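Robot demonstrators wanted – grocery picking, Endale site
Flitari
Part time, day and evening shifts
Start: October

We need people to teach a two-armed robot how to shop. You stand at the control station, you move your hands, the robot's arms move with you, and every run gets recorded. Then you do it again. No coding, no engineering degree, we train you from zero.

Current project is called Drultik. It's all produce for now – cabbages, carrots, peppers, cucumbers, melons – picked from a display stand and put in a shopping basket. Packaged goods come later if the client signs off the first stage.

What you'd be doing on a shift

Driving the arms by remote control through a set list of tasks. Pick the item, place it in the basket, let go, back to start. Some tasks are basket only (grab the handle, lift, carry).

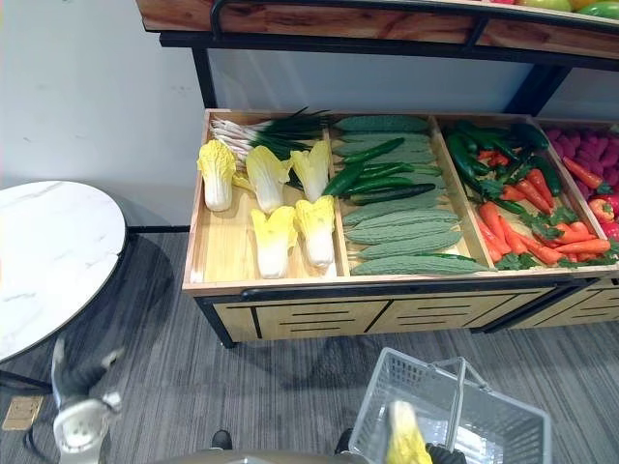

Saying out loud when a run is bad. A dropped carrot is fine, we keep some of those on purpose, but it has to be tagged as a drop or it's no use to the training team. Tagging is a foot pedal plus a short menu. Takes a morning to learn.

Resetting the stand between runs. This is a real part of the job so please don't apply if you hate tidying. Produce is artificial, so nothing rots and nothing is very heavy, but you will be bending and reaching a lot.

Short notes at the end of each block. Two or three lines, plain words. "Left hand laggy after break" is a perfect note.

Handling the basket takes most people longest to get. You have to come at the handle from the right angle and then keep your own wrist still while you move, and new operators nearly always rush it. Go slow. Slow runs are good runs here.
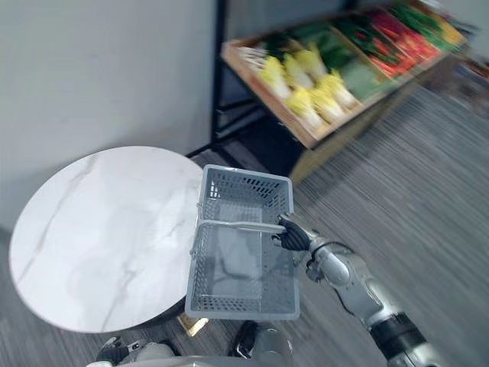

Basket task by remote control, robot hand on the handle next to the round table.

Hours and pay

Shifts are 3 hours, with a break in the middle. You can do up to 9 shifts a week between day and evening, but we dont want anyone doing three in one day. Your arms will be tired.

Pay is $989 for the paid training block, then a flat rate per shift which we'll go over on the phone. Same rate for bad runs and good runs – you are not paid by the pick. The target for the whole team on this stage is 800 accepted runs per task.

Who we're looking for

Steady hands and patience. Gamers, sewers, crane operators, dental assistants, line cooks have all done well with us. Left handers very welcome, we are short of them.

OK standing for most of a shift. If you can't stand long tell us, one station can be set up seated.

Normal or corrected eyesight. You'll be switching between the head view and the wrist views, and the wrist views move quickly. If you get motion sick from screens, try the test session before you commit to anything.

18 or over, able to get to Endale on your own. Parking on site, bus stops at the gate.
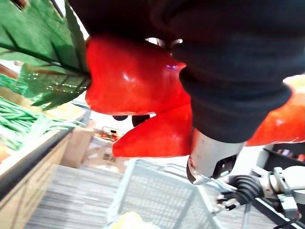

Wrist view with a red pepper in close. Operators work with this next to the head view.

How to apply

Send a few lines about yourself and which shifts you could do to Maiara Holanda at the Flitari front desk. Resume is optional. Test sessions are on Thursday, one hour, paid, and run by Jeferson Meireles, who will also be your shift lead if you join the evening team. Day team is Benedito Godoy.

Wear sleeves that are snug at the wrist, and leave rings and watchs at home. Bring ID.

If you already worked on our Varnitby site you can skip the test session, just say so in your message and give your old operator number.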